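Week 6 handout: Comparing two-finger grippers on the bench

Reading before lab: the Kasutetti controller notes, sections on homing and force limits. Bring your printed log sheet.

Aim

You will run the same pick-and-place task with two grippers, the Bomari and the Caputo, and decide which one you would keep for the rest of the term. Both mount on the same arm and take the same commands, so the program does not change between runs. What changes is the finger shape, the pad angle and how much the body blocks the wrist camera.

Procedure

Home the arm and load the Sesgate task file. Set the closing speed to 200 and leave it there for both grippers. Open the fingers fully and save one still from the wrist camera before the first move. Run the task, note any stop or slip, and save the log. Then swap grippers. The Caputo needs its own offset, which is 2 mm longer at the fingertip. If you forget it, the fingers will press into the table and the controller will fault with code 286. Clear the fault from the pendant, enter the offset and start the run again.

Do not change the camera exposure between grippers. In February several groups did, and their stills could not be compared.

What to record

Finger opening at the start and end of each run. Whether the object shifted in the fingers during the lift. Whether both fingertips could be seen at the moment of contact. Faults, with the code. Leave a field blank if you did not measure it.

What the wrist camera sees

Camera view matters as much as grip force in this comparison. A wide gripper body hides the lower part of the view, and a target that slips behind it is lost to the tracker until the arm moves again. Check your open-finger still for three things: where the fingertips fall, what the gap between them looks onto, and how bright the table is. With the fingers open over the wood table, the coffee machine's drip tray points into the gap, but the blue tray is off to the left, and its lower edge nearly meets the left fingertip. A target in that position is easy to clip on approach, so plan a waypoint above it. Look also at the patch of glare on the tabletop, where the grain washes out. Mark it on your sheet and keep small light objects away from it.
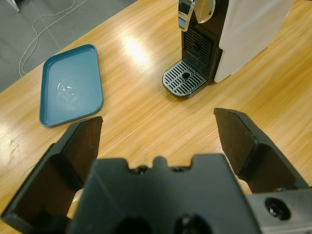
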